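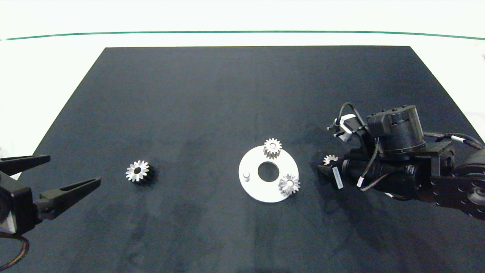
Two arms, gears and a round plate on the bench mat.

Drorkton Two-Arm Bench Kit
2 min read

Kermani sells this as a weekend build for a shared workshop. We stock it, and we'd plan on longer. The kit gets you a pair of arms with parallel grippers, wrist cameras and the Steneck gear set. The mat is extra -- buy one anyway, bare white tabletops throw glare into the cameras.

The maker claims 500 cycles between recalibrations. Bahman Babaei built ours and logged 57 before he wanted to redo the left arm.

The fingers are slotted and rough on the gripping faces. Whether the slots save enough weight to matter, we doubt.
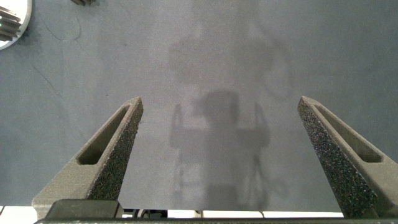
Gear placement

Spur gears are the usual first job. Set the gripper speed to 60 for setup and leave it there until both arms reach the plate without meeting. The Rusberg demo program runs faster and looks great on video. Try your own parts before you believe it.

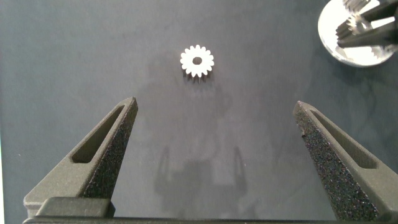

Can one person put it together?
One person can manage the arms, but get a second pair of hands for routing the cables.

Page checked 6/14/25
Contact | Copyright Drorkton | Back to top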